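Bench notebook, February
Fireplace tool set, stand and handles

Started at 9 with the stand on the mat. I want this one finished before the next batch of returns comes in, so everything else on the list waits.

What we have: one set, companion style, sword pattern. The customer bought it second hand and wants it usable and presentable, in that order. Noura took it in and her ticket says "stand leans, handle loose, please don't make it look new." I agree with the last part. The polish on the base is good and I would only spoil it by chasing small marks.

First job was the lean. Set the stand down and turned it a quarter at a time, checking the shaft with the small square at each position. The error followed the stand around, so it is in the stand and the table can be left alone. Took it off the mat and tried again on the glass plate to be sure. Same result.

Turned it over. The shaft comes through the base and is held underneath by a nut in a recess. There was an old fiber washer in there, squashed more on one side than the other. Nut was finger loose. I cleaned out the recess with a wooden pick (no steel in there, it scratches the edge and you see it from the side) and found a bit of old glue packed under the shoulder. Somebody had tried to fix the lean with glue before us. Took most of an hour to get out. Acetone on a cotton bud, wait, pick, repeat.

New washer cut from the 2 mm Leken sheet. First one too small in the bore, my mistake, measured the thread and forgot the shoulder. Second one fits. Tightened with the shaft held in the padded jaws, a little at a time. Checked with the square again: good on two faces, a hair out on the third. Backed off, rotated the washer half a turn, tightened again. Good on all four now. I am calling that done.

Left the stand upright on the mat and moved on to the handle.
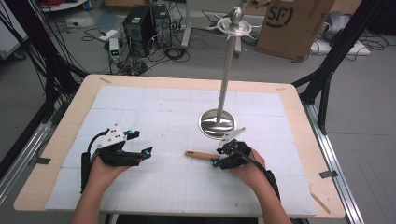
Metal and Wood Repair Bench

Handle is short, light brown, wood. I think beech but I would not put that on the invoice. Finish is worn. Noura's note says loose, and it is: the tang had about as much movement as a tooth ready to come out. Pulled it by hand, no heat needed.

The hole is oval at the mouth and still round farther in. That is the usual pattern when people lever with the tool instead of lifting. Two ways to go:

1. Plug it, redrill, refit. Clean, slow, and the plug will show at the end unless the grain is matched very carefully.
2. Pack the mouth with thin wood shims and epoxy, seat the tang, trim flush.

Ignacio is for the first. I am for the second, because the round part of the hole is deep enough to hold the tang straight and the customer asked for it not to look new. We talked about it over coffee and he gave in, with the condition that I dry fit it and let him pull on it first. Fair.

Dry fit with three shims. He pulled on it. Fine.

Sanded only the end grain around the mouth, 400 grit, by hand. Left the rest of the finish as it was. Tested the Irolard oil on the inside of the mouth where it won't be seen and it darkens the wood more than I like. Will use the Vella wax on the bare ring at the end and nothing else.

Epoxy mixed after lunch. Seated the tang, wiped the squeeze-out with a rag and a little alcohol, set it in the V block. The label says 60 minutes to handle and overnight to full strength. The bench is cool in the mornings so I am giving it until tomorrow afternoon.

Crossguard: looked at the curled tips while the epoxy was going off. Polish residue in the inside of the curls, white and chalky. Soft brush and warm soapy water, dried right away with the air line on low. One curl has a small burr on the underside that would catch a sleeve or a glove. Took it down with 400 and then 2000 on a stick. Checked with a cotton ball dragged along the edge, no threads left behind. Did not touch the little ball on top. It is tight and it looks right.

One thing to ask the customer: the hanging points are worn bright on one side only, so I assume the set always stood with the same side to the wall. If they turn it around it will wear evenly. It won't matter for years. Noura can mention it at pickup or not.

Invoice so far: washer, epoxy, bench time. I have not charged for the first washer.

To do
-- Trim shims flush once cured, knife first, then block
-- Wax the end ring, buff after 20 min
-- Felt on the underside of the base. Arroyo self-adhesive, the gray. Check it does not cover the nut recess, we need to be able to get back in there
-- Recheck the shaft with the square after the felt is on, the felt can bring the lean back if it is cut badly
-- Hang all the tools and leave them overnight, then check the nut
-- Reorder cotton buds and the fine paper, last sheet is on the bench

Added later, in Ignacio's writing: pulled on the handle again at 4:30, did not move. Leave it alone until tomorrow anyway.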